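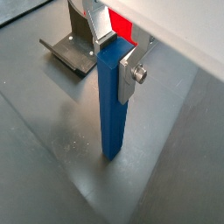

Un bloque azul en vertical sobre la mesa gris

Grillon: tres meses con una app para llevar las cuentas de casa
9/7/21

Llevaba desde enero buscando algo que sustituyera a mi hoja de cálculo, que ya iba por las 2264 filas y tardaba una eternidad en abrirse. Probé Bitar (bonita, pero solo admite una cuenta bancaria en la versión gratuita) y al final me quedé con Grillon. ¡Y qué gusto!

Lo mejor es la conexión con el banco. Tengo la nómina en Cirnine y una cuenta de ahorro en Anska, y las dos entraron a la primera, con el historial completo del último año. La app clasifica los gastos sola y, cuando se equivoca, la corriges una vez y se acuerda. A mí me metía la farmacia en «Ocio» -- lo cambié y no ha vuelto a pasar.

También me encantan las huchas. Puse una con una meta de 2000 euros para las vacaciones, con redondeo en cada pago de la tarjeta, y sin darme cuenta llevo ya unos 311. Se pueden pausar, cambiar de nombre y vaciar cuando quieras, sin comisión.

Pegas, alguna hay. Los recibos domiciliados tardan un día en aparecer, la exportación a CSV separa los decimales con punto (un lío si luego abres el archivo en español) y el modo oscuro deja los gráficos casi ilegibles. El soporte me contestó en una tarde, muy amables, y dicen que lo del CSV está en la lista.

Yo pago la versión anual y pienso renovarla. Si compartís gastos en pareja, probad antes el presupuesto conjunto, que todavía está en beta y a nosotros nos duplicó el alquiler un mes.

Nota: 9/10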